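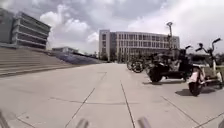
2 min read

Seam drift (outdoor robots)

By Zinash Ejigu, March
Filed under: Field Robots > Faults & Fixes

Seam drift is a fault in wheeled outdoor robots where the machine takes a paving joint for a painted lane edge and starts following it. I've seen it called joint lock and slab creep too, but seam drift is what we called it on the Trosska, so that's what you're getting from me!

It shows up on big pale slabs with thin dark joints, especially where a joint runs off on a diagonal. The camera sees a nice crisp line, the planner gets attached to it, and the robot eases sideways a little at a time (you hardly notice at first). Put a row of parked scooters on one side of the plaza and stairs on the other, and it becomes a safety matter pretty fast.

Known case

Our worst one was a Friday run. The Trosska followed a joint for five slabs, brushed a parked scooter and sat there pushing against it until Mulugeta Hailu got to the stop button. No one was hurt, and the scooter came off with a scuffed panel. The log had 1,945 entries for that run and only two were warnings, both about battery. As far as the software knew, it was having a lovely day.

Causes

Mulugeta blamed the Humeck line detector, which was tuned on painted warehouse floors. I blamed the bumper, which needed too hard a shove before it tripped. We were both partly right, I think. Glare off the concrete didn't help, and the robot's own front fittings poke into the bottom of the camera view, so the mask there had to be redone as well.

Fixes

Line following is now switched off outdoors, top speed is down, and the bumper cuts the drive motors directly. Still no idea why it prefers joints on its right.

See also: Athumani test, bumper threshold, stair detection

Corrections: write to the Hernberg field robotics desk | © Hernberg | Back to top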